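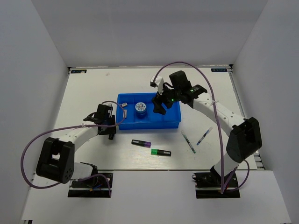 Slide 1. Two-arm cell, desk-item sorting: divided blue tray, markers and pens on the table in front of it.

Speaker notes - Budgeting for a two-arm bench cell
Prandbridge equipment planning session, October 30, 2018

Leave slide 1 up while people sit down. Start with the tray. The task is small items into compartments, and the budget follows from the task.

Point out the cables. Each arm has a purple cable running outside the links, held with a white tie at the forearm. Cables are a wear item. Our first plan had no line for them. The current plan carries two spare sets per cell.

Slide 2. Purchase lines
Arms, grippers and wrist cameras are quoted as one package by Trnka. Ask for them as separate lines. A gripper gets replaced on a different schedule from an arm, and a package price hides that. The Reltmont quote covers the table, walls and base plates. It does not cover delivery or leveling.

Slide 3. Consumables
Trays, fingertips, ties, test items. We budget $1,711 per cell per year. Read the number out; it is too small on the slide. Test items are cheap but they do need a line. Pens and markers get lost or dry out, and a swapped item with a different barrel diameter means the trial set has changed.

Slide 4. Lead times
Trnka: 47 days from signed order. Reltmont is shorter if the table size is standard. Order the table first anyway. Arms sitting in boxes use up warranty.

Slide 5. Acceptance
100 trials per arm before final payment. Write this into the order, not into an email afterward. Define a trial: one item, one pick, one place, correct compartment. Round items and thin items are scored separately. Gomau asked for a combined score and we said no - the average looked fine and the thin items were failing.

Slide 6. Staffing
Skip if short on time. One technician can cover two cells during setup. Plan for one each during acceptance.

Slide 7. Open items
Second cell is not approved. Decision due in December. If asked about leasing: quote requested, no figure yet. Do not estimate from the stage.

Go back to slide 1 for questions.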